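So for my materials report I picked countertops, mostly because my aunt's kitchen has an ugly one and I got curious! I left coffee stains on 2 samples, Grukex and Pova, for 48 hours, then scrubbed with dish soap.
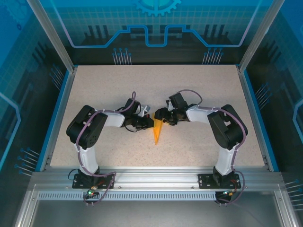
*Fig. 1. A speckled beige surface.*

Grukex came clean (yay), but Pova kept a faint ring even after 72 strokes with the sponge. I'd like to try beet juice in September.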